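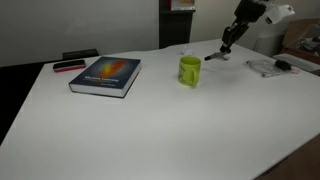 Can a robot arm you build at home do your homework?

It can push a pen around on paper if you work hard at it, but it has no idea what homework is, and you will spend far more time on the robot than you would have spent on the homework.

People who sell robot kits don't like to put it that way. The box for the Cerkadier kit has the words "Your new helper!" on the lid. We built one at the Okden shared workshop over a lot of Saturdays, and so far it has helped with very little. We still think it was worth building. You should know what you're getting into, though, so let's go through it slowly and check the big claims as they come up.

What is a robot arm?

Think about your own arm. You have a shoulder, an elbow and a wrist, and each one bends or turns. A robot arm has joints too. At each joint there is a motor, and between the joints there are stiff pieces that work a bit like bones. At the far end is a gripper, which is the hand. Ours is holding a black marker, and getting it to do that took one whole afternoon.

The motors in a small arm are usually a kind called servos. A plain motor just spins. A servo can turn to an angle and stay there. If the computer says "go to 40 degrees," the servo goes to 40 degrees, or close to it. Remember the "close to it." It matters later.

Is it smart?

This is where you should be most careful. You'll hear that a robot "knows" where the pen is, or "wants" to pick it up. It doesn't want anything. When our arm moves, it is following a list of numbers. Go to this angle, then this one, then close the gripper this much. If you take the marker away, the arm will do the same dance with nothing in its hand, and it won't look surprised.

Some robots have cameras, and some use a thing called machine learning. Instead of writing out every number yourself, you give the computer lots and lots of tries, and it slowly adjusts its own numbers until the results get better. There are thick books about this, and there's one on our table. It is interesting stuff. It is still numbers. A program that has practiced with 1,000 pictures of cups may be good at spotting cups, and then you show it a cup with a strange handle and it says "banana."

So when somebody tells you their robot has learned something, ask what it practiced on. Then ask what happens when you change one thing. Those two questions will take you a long way, and they work on grown-ups too.

Why is drawing a line so hard?

Put a pen on a sheet of paper and draw a straight line. Easy. Now think about what you did. Your shoulder moved a little, your elbow opened, your wrist turned to keep the pen pointing the right way, and your fingers pressed just hard enough to leave a mark without ripping the paper. You did all that without thinking.

The arm has to have each of those worked out. If you only move the elbow joint, the pen swings in a curve, the same way the end of a door does. To get a straight line, several joints have to move together at the right speeds. The math for this is called inverse kinematics. It means starting with where you want the hand to be and working backward to find the angles. You don't need to learn it this week.

Then there's the table. You would think a table is flat. Ours has a white sheet over it, and if you look closely the sheet has small creases and isn't perfectly even. For your hand that makes no difference. For a robot that has been told the table is at one exact height, a small bump can push back on the pen, and a small dip can leave the tip in the air. Add the servo being only "close to" the right angle at every joint, and the mistakes pile up.

Our first line at the Okden workshop looked like a worm. The second looked like a different worm.

What do you need to build one?

You need a kit, or a pile of parts and more patience than we have. The Cerkadier kit has 68 pieces if you count every screw. You also need a table that doesn't wobble, a screwdriver that fits, a computer, and a power supply of the right kind. Have a grown-up check the power supply, every time. The wrong one can ruin the motors or get hot enough to hurt you.

The kit says ages 13 and up. We thought that was fussy until we met the tiny screws. Younger kids can do plenty of the job if somebody older is sitting right there, and they are often better at noticing when a piece is on backward.

Here are our own rules. We broke some of them before they were rules.

Keep your fingers away from the joints when the power is on. A small arm can still pinch.

Tie back long hair.

Know where the off switch is before you turn anything on.

Move drinks out of reach. A mug next to an arm is asking for trouble, and yes, there is a bright yellow-green one on our table.

Run every new move slowly the first time.

Use a marker for tests. Don't use scissors, a knife or anything hot.

Should you believe the videos?

Some of them. The Kotian club, which meets in Jutby, posted a clip last July of an arm writing a whole birthday card. It looked wonderful. We wrote and asked how many tries it took, and they told us it was about 40, and that they only filmed the last few. Good for them for telling us! Most videos leave that part out. Others are sped up, so an arm that crawls looks quick. Look at the people or the clock behind the robot. If they're zipping about like ants, you know.

This doesn't mean anyone is cheating. It means a video shows you the best minute, and a build is made of a lot of other minutes, most of them spent looking for a loose wire.

So why bother?

You find out how things work, and you get harder to fool. After you've watched an arm miss a piece of paper several times in a row, you read "robots will soon do all our chores" with one eyebrow up. You also start to notice how good your own hands are.

If you want to try it, start with one servo on its own. Make it turn to an angle and come back. Then tape a paper arrow to it and check whether it really stops in the same place every time. Write down what you see, even if it's boring. Ours was off by a little on every try, and we still haven't found out why.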